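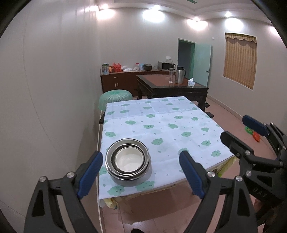

Three bowls going one inside another is hardly a day's housework, Efa Skyrme remarked before the session at the Inavance open day in Flavley was half over, and a fair part of the room seemed to agree with her.

The firm had promised visitors a look at "the home help of tomorrow". What they got was an afternoon on gripping. Inavance is gathering examples of household jobs done with two-fingered hand-held grippers, which it says will later be used to teach a robot arm to do the same. Stacking bowls is one of 38 tasks on its list. Folding a shirt is another, though shirts were left off the programme.

Sepehr Abbasi, speaking for the company, told visitors that each task needs at least 200 good recordings before any training starts. Asked how many of the 38 had reached that mark, he said 2. Asked when a machine might do the job in a stranger's kitchen, with a stranger's crockery, he said he would not put a year on it.

That was the most useful answer of the day. The leaflet handed out at the door was less careful, and spoke of "ready skills" and "care at home" without saying who would pay or what happens when something gets dropped. Berkico, which makes the finger pads, had a table of samples and a price list but no figures on how long a pad lasts.

Visitors were allowed to try the grippers for themselves - easily the busiest part of the afternoon, with nearly 48 people putting their names down. Several said their wrists ached after a few minutes.

A second open day is planned for August. Inavance says an arm will be working by then. It would be good to see it handle a wet plate.

12 shares | 4 comments

Get our weekly newsletter. By signing up you accept our use of cookies.

Recent items
Flavley bus station lifts out of order again
Michalík bakery to close its Mill Lane shop
Library trials self-service returns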